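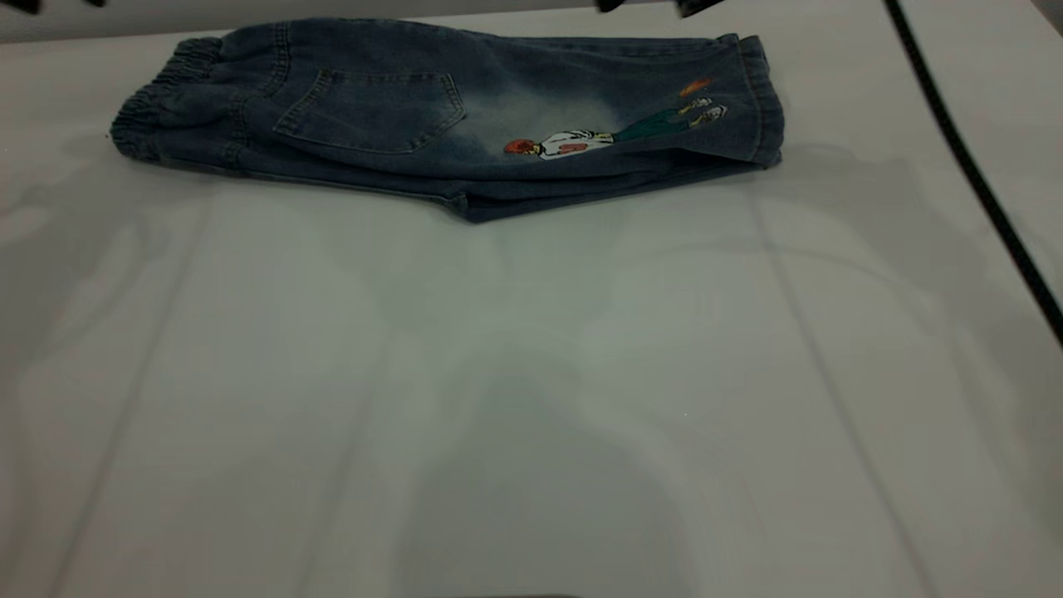
Washed denim, folded lengthwise, elastic waist to the left. The fade on the leg is a lovely soft grey-blue.

Vat notebook, Dendthorpe dye room
Feb 15, 2024

The fructose vat is back! I had more or less given up on it after last week's murk, and then lifted the lid this morning to a proper coppery skin and a good clump of flower in the middle. Pushed the skin aside with the back of a spoon and the liquor underneath was clear amber going to green where the air got at it. So pleased. I stood there far too long just looking at it.

What I did, in order, so it can be repeated. Warmed the whole bucket in the water bath until it held at 40 degrees. Added 2 spoonfuls of fructose dissolved in hot water, poured slowly down the side. Stirred in one direction, bottom to top, dragging up the sludge, then reversed at the end to stop the swirl and let the flower gather. Lid on, blanket round it, left alone. The leaving alone is the hard bit. Last time I kept opening it to see, and I'm fairly sure I was stirring air in every time.

No extra lime. The strip test said it was still alkaline enough and I think the earlier trouble was hunger, plain and simple. The old notes in the Vurnetti folder say the same thing in a much grumpier tone (somebody has underlined "FEED IT" so hard the pen went through).

Dips. Scoured cotton, wetted out overnight, squeezed but not wrung. Two dips each, same length of time in the vat, with a full airing on the line between them. First dip came out that mad yellow-green and turned while I was still pegging it up. I never get tired of that. Second dip took it down to a real mid blue, still a touch green in the wet, so will judge it once it has been rinsed and dried.

Handell cotton against the Myung cloth: a surprise. The Handell is the heavier weave and I expected it to drink up more colour, but it stayed paler on the surface and there's a white core when you pull a thread out of the edge. The Myung went dark straight away and looks almost flat. For anything meant to fade, I'd go with the Handell every time. That pale core is where all the wear comes from. As the outside rubs off you get the lighter colour coming up from underneath, and it comes up softly instead of in patches. Put a snipped thread of each on the facing page under tape. Please don't peel the tape, I know it's tempting.

Rub test, dry: white cloth over each swatch, same number of strokes, same thumb. Handell marked the cloth a bit, Myung marked it a lot. Both are unrinsed though, so it isn't a fair result yet. Wet rub to follow after the vinegar rinse and a proper wash.

One muddle to own up to. The tags on the second line got wet and the pencil has gone faint. I've gone over the ones I could read and put a knot in the corner of the ones I couldn't. Knotted swatches are for colour play only, please leave them out of the shade card. We need waterproof tags, or the old trick of notching the edge with scissors. I'd vote for notches, they can't wash off.

Other bits:
The sieve with the bent handle is now for indigo only. It has gone blue in the mesh and won't come back.
The rinse bucket wants emptying before anyone starts the madder.
The lime tub lid doesn't seal. Taped for now.
Gloves: down to the ones that split at the thumb. On the order list.

Shade card plan. I'd like a ladder from one dip up to as many as the vat will stand, all on Handell, with a wash after each stage so we're comparing settled colour and not the loose stuff on top. If the vat stays this cheerful we could have it done by March. I'd also love a second ladder on cloth that has been dipped dark and then washed down, to see whether you can land on the same pale blue from both directions. My guess is they'll be near each other but the washed-down one will look livelier up close, more grain to it.

Next: let the vat rest overnight, check the skin in the morning before stirring, and feed only if the green has gone dull. Swatches off the line and into the rinse once they've stopped turning. Blanket stays on!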